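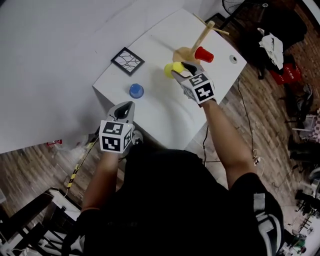 I held out against mug trees for years. My aunt had one when I was a kid, a dark varnished thing with six pegs, and every time you reached for a cup you knocked off the one next to it. So when Jean Buchanan told me over lunch that she'd cleared a whole cabinet shelf with one, I nodded politely and went right on stacking my cups three high like a circus act.

Then in January a stack came down. It was my own fault, I was reaching past it for the honey with my eyes on the toaster, and I lost two cups and the lid of the good sugar bowl in one go. The lid is the one that hurts. It came from my grandmother and it had a tiny knob shaped like an acorn, and I've been through every thrift store in a 20 mile radius looking for something that fits. (Nothing fits. The bowl is wearing a saucer for a hat.)

Anyway, I now own a mug tree, and I have opinions!

Mine is plain light wood, with a round base, one post up the middle and pegs crossing near the top. I got it at the Espinoza housewares store downtown, the one next to the bus depot, where the woman at the register wrapped it in so much paper that I thought she'd slipped in a second one. There was a metal one too, a bit cheaper, but it rang like a bell whenever anything touched it and I have a light sleeper in the house.

What I didn't expect was how long I'd fuss over the cups. We'd built up an awful lot of them. Conference mugs, a mug from a bank that doesn't exist anymore, a giant soup thing that Calum Semple left here after the chili night and has never once asked about. You can't put all of those on a tree, and if you try, it leans. So everything came out of the cabinet and onto the table, and I had to decide what we really drink from.

The bright ones won. I have a soft spot for solid color cups, the red and yellow and blue kind, and they make the kitchen look awake at six in the morning when I'm not. Red is mine. Yellow belongs to whoever's visiting, and blue is for pens half the time, which is a fight I've stopped having with my husband. The rest went in a box for the church sale, apart from the bank mug, which I've hidden behind the flour.

A few things I've figured out in the weeks since.

Load it evenly. I know, I know, it's obvious, but I hung the first two cups on the same side and the whole thing did a slow little bow toward the sink. Put one on, then put the next one straight across from it. When you take them off, same deal. Gavin Baxter, who fixes chairs and has views on anything made of wood, told me to go for the widest base I could find and not worry much about the height, and he was right about that.

Dry the inside of the cup first. I used to hang them dripping, and the water ran down the peg and sat where it meets the post, and after a week there was a gray ring. It sanded off fine. I rubbed a bit of mineral oil on afterward and it looks better than it did new.

Point all the handles the same way before you start. It sounds fussy, but if the cups are already sitting on the table with the handles toward you, you can go one, two, three and be done, instead of turning each one around in midair. My niece taught me this. She's seven and she runs the unloading of the dishwasher at my house like a small airport.

Keep it away from the edge. Ours started out right by the corner of the counter, where there's a draft from the back door and also a dog. It's now in the middle of the side table, with a good hand's width of clear space all the way around, and I can pick off any cup without the elbow dance. The lift is what gets people, I think. You want to go up and out along the peg, then down. If you pull straight down, you catch the rim of the neighbor, and there's my aunt's kitchen all over again.

And what about the ones that don't go on the tree? I keep a couple upside down on the table next to it. My mother always stored cups that way, on account of dust, and Paraskevi Liapis from my book group says her mother did the exact opposite, because upside down traps the smell of the cupboard. We went back and forth on this for most of an evening when we were meant to be discussing chapter nine. I still do it my mother's way if they're out on the table, and right side up if they're behind a door. I can't defend it.

While I had everything out I moved things around on the wall too. I have this small square print in a black frame, a white background with black branches going every which way, and it's been wandering around the house since we moved. It was in the hallway, then in the bathroom (too steamy), then facedown in a drawer for a whole summer. I tried it flat on the table just to see the size of it against the tree, and I liked the two of them together so much that it's going up right above. Branches over branches. My husband said "is this a theme now" and I said yes, it is.

I haven't put the nail in yet. The wall there is plaster and the last nail took out a chunk as big as a cookie, so I'm waiting until Gillespie Paterson can bring his good drill over, and he's promised me next month, and he promised me last month as well.

Somebody asked in the comments on my spice drawer post whether I'd do the whole kitchen this way, a bit at a time. I guess I am! The pan lids are next. They live in a heap in the bottom drawer and they slide to the back whenever I open it, and I've been looking at those wire racks that stand them up on edge like records. If you have one and you love it or hate it, tell me before I buy it. And if you've got a spare sugar bowl lid, three and a quarter inches across, cream colored, I will pay the postage.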